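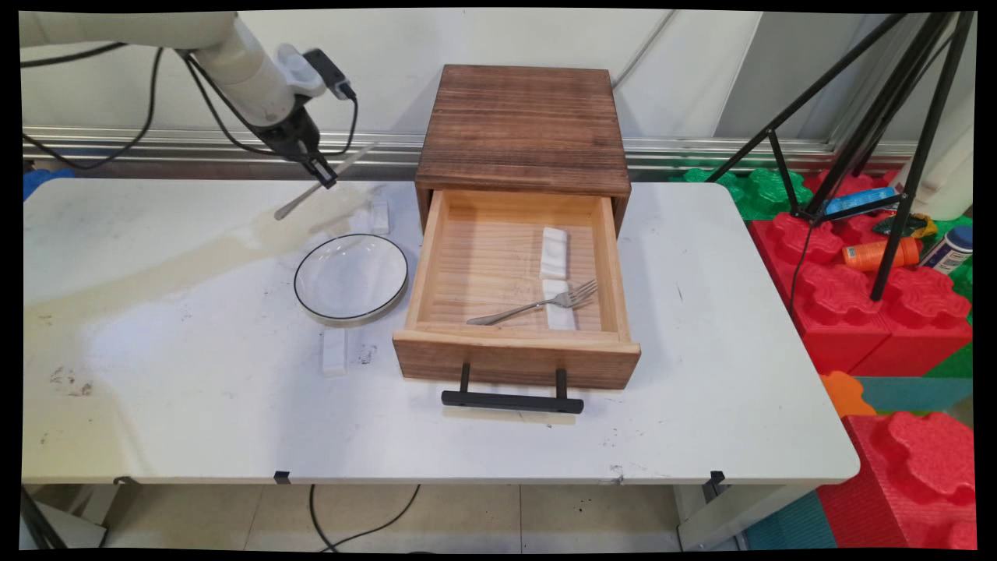

Fig. 1 — Assiette blanche à fin liseré noir et porte-baguettes.

Le couvert fait-il le repas ? Enquête sur la vaisselle et la satiété
Rapport de projet, Lucie Friesen et Brayan Apaza

On lit partout qu'une assiette plus petite fait manger moins. Nous avons voulu vérifier cette affirmation au restaurant universitaire Fuvdale, sans trop y croire. Pendant quatre midis de novembre, 92 étudiants ont rempli un questionnaire avant et après le repas. La moitié avait reçu la petite assiette, l'autre la grande.

Les réponses ne montrent presque rien. Plus de 40 personnes n'avaient pas remarqué la taille de leur assiette, et beaucoup se sont resservies — ce que notre protocole n'interdisait pas. Begoña Escobar, notre tutrice, y voit une tendance ; nous y voyons surtout du bruit. 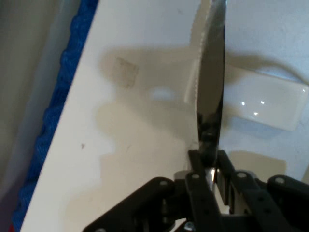
Fig. 2 — Couteau en inox à fines dents.

La partie sur les couverts est encore plus fragile. L'idée qu'un couteau lourd rendrait la viande « meilleure » repose ici sur dix entretiens, menés par une seule personne, avec des questions assez orientées (voir annexe B). Nous gardons ces résultats dans le rapport, mais nous déconseillons de les citer. Il faudrait au minimum peser les restes, ce que la cuisine nous a refusé pour des raisons d'hygiène.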